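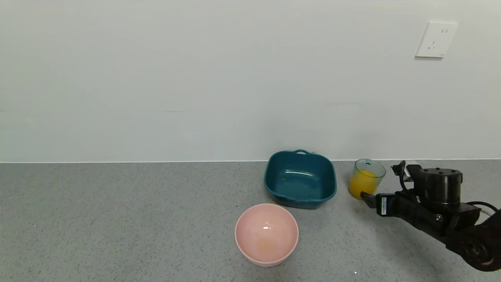
Une bassine bleu-vert et un bol rose : pour jouer les sons, il suffit de ce qu'on trouve à la maison.

Pourquoi un bol chante quand on tape dessus ?

Moi, j'adore taper sur les bols. Quand j'étais petite, à Clavau, ma voisine Deirdre Noonan m'entendait à travers le mur et elle venait jouer avec moi au lieu de râler !

Alors, comment ça marche ? Quand tu tapes sur un bol avec une cuillère, le bord se met à trembler très, très vite. On dit qu'il vibre. C'est trop rapide pour tes yeux, mais l'air autour se met à trembler aussi, et ce tremblement voyage jusqu'à ton oreille. Dedans, il y a une petite peau tendue, le tympan, qui bouge à son tour. Et hop, ton cerveau entend « ting » (ou « poc », ça dépend du bol).

Plus ça vibre vite, plus le son est aigu. Les musiciens accordent souvent leurs instruments sur une note, le la, qui vibre 440 fois par seconde. Essaie un peu de secouer la main 440 fois en une seconde, tu vas voir !

Les matières ne sonnent pas pareil. Le verre et le métal sont durs, ils vibrent longtemps. Le plastique est plus mou, il étouffe vite le tremblement et le son s'arrête presque tout de suite.

À toi de jouer
Demande à un adulte six verres solides et tous pareils. Verse un fond d'eau dans le premier, un peu plus dans le deuxième, et continue comme ça jusqu'au dernier. Tape doucement sur le côté avec un crayon. Le verre le plus rempli fait le son le plus grave, parce que l'eau l'alourdit et qu'il vibre moins vite.

Ensuite, ajoute ou enlève de l'eau goutte à goutte pour retrouver le début de « Au clair de la lune ». Moi, j'y ai passé tout un après-midi et ma troisième note est encore fausse.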